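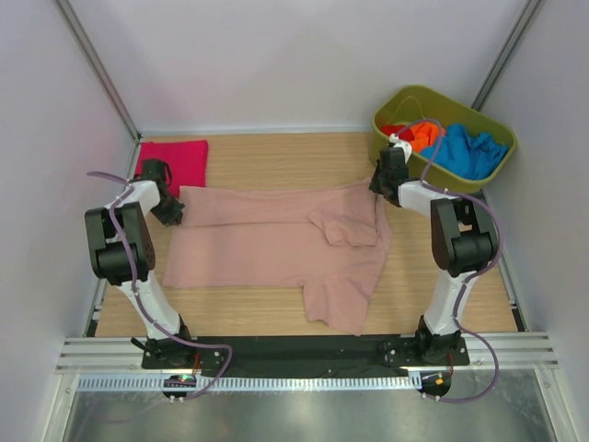

I have never in my life been able to fold a long-sleeved top so that it stays folded, and now that we've got a new dresser with shallow drawers it's driving me up the wall. Short sleeves I can do. Jeans, towels, pillowcases, all fine. It's the sleeves that get me. Take the dusty pink one – the upper part is folded down over the rest and that edge is nearly straight, the lower left corner is lying fairly flat, so far so good, and then at the other end there's a crumpled flap sitting on top and a sleeve trailing right down to the front edge of the surface. That's the exact stage where I lose it every single time. If I tuck the sleeve in, the flap gets worse. If I straighten out the flap, the sleeve wanders off again and I end up just rolling the whole thing into a lump and shoving it in the drawer.

So what order are you supposed to do this in? Body first and then sleeves, or sleeves first? And do you fold from the top down or from the side? My mother-in-law folds from the side and hers look like a store display, but when I asked her to show me she did it so fast I still couldn't tell you what happened. The dresser is the Tristton with the wide low drawers (it was $349 and I am not sending it back over this) and the drawers are only 6 inches deep, so a lump really does stop them from closing. Mostly we're talking thin knit tops and a few sweatshirts. I don't want to hang them because the closet is full of my husband's coats.

Also, if anyone has one of those Graltis folding boards, is it worth having or is it going to live under the bed with the ab roller?

Thanks so much!
Aarti Khurana

Mamta Dixit
Posted 15 September 2019

Hi Aarti, sleeves first! I think that's your whole problem. Once you've brought the top half down over the bottom half, the shoulders are buried in the fold and the sleeves can't go anywhere neat anymore. You can poke at them all you like and you'll just be pushing fabric around. So if you've got as far as the one you describe, I'd open it all the way back up and start over. It's quicker than trying to rescue it, I promise.

Here's how I do mine, and I do a lot of them (three teenagers, all of them live in long sleeves from the first cool day until it's practically summer).

Lay it face down. Smooth it from the collar toward the hem with the flat of your hand, and then out along each sleeve. Do the sleeves properly at this point, all the way to the cuff, and if the cuff is twisted give it a turn so the seam runs underneath. I skipped this bit for years and couldn't figure out why I always had a ridge down one side.

Next bring one side of the body in toward the middle, with its sleeve coming along for the ride. The sleeve will now be sticking out across the back and off the other side. Fold it down at the shoulder so it lies along the edge you've just made, pointing at the hem. If it's a long sleeve on a short top it might hang past the bottom, in which case just turn the cuff end back up. Then do the other side the same way. You should have a long skinny rectangle with both sleeves shut inside it, and nothing poking out.

Only now do you fold top to bottom. For a regular shelf I'd fold it in half and be done with it. For your drawers I'd go in thirds, hem up first and then the collar end over, and stand them on their edge in a row, like files in a filing cabinet. You'll have to measure, though. Thirds works for my knit tops but my son's come out too tall and I have to do quarters.

About the side thing, your mother-in-law and I are doing the same fold by the sound of it! It's just that when you're fast it looks like one move. Ask her to do it again and stop her after the first sleeve.

Sweatshirts I wouldn't stand up at all. They're too thick and they flop open. I lay mine flat in the bottom drawer, two stacks, hoods folded down onto the back before I start on the sleeves. Oh, and do them all on a table if you can. I used to fold on the bed and the mattress gives just enough that you never get a straight edge. A good long counter is even better if you've got a bad back like me.

cardigan_kate

I have the Graltis board. It's okay? You put the shirt on it face down, flip the left side, flip the right side, flip the bottom up. It does make everything the same width, and I'll admit the first week I was folding things that didn't need folding. BUT it doesn't do anything about long sleeves, you still have to fold those in by hand before you flip, so it wouldn't fix what you're asking about. And the finished size was too big for my drawers. My daughter uses it now for her store job practice. Save your money or cut up a cardboard box to the width you want and fold around that, then slide it out.

Ron in the laundry room

I roll all of mine. Sleeves crossed over the back, roll up from the hem, done. Takes me 9 seconds. My wife says they come out wrinkled and she's right, but they're under a jacket most of the time.

Aarti Khurana

Oh my goodness, thank you all. Mamta, I went and unfolded the worst offenders and did them sleeves first, and I've got a row of them standing up in the top drawer and it CLOSES. I did end up with thirds for most of them, and one tunic that needed quarters. The shoulder part took me a few tries because I kept folding the sleeve straight across the back when I should have been turning it down toward the hem, and then it stuck out the other side.

One more thing if you're still around – what do you do with the really slippery ones? I've got a couple of blouses that slide open the minute I stand them up. Kate, I'm going to try the cardboard, we still have the boxes from the dresser in the garage.

Mamta Dixit

Yay! So glad it's closing. For the slippery ones I cheat and put them between two cotton tops, which sort of grip them. Or if you have a few, stand them in a shoebox lid inside the drawer so they can't slide forward when you pull it open. Anything silky with buttons I do hang up, even if it means having words with somebody about his coats.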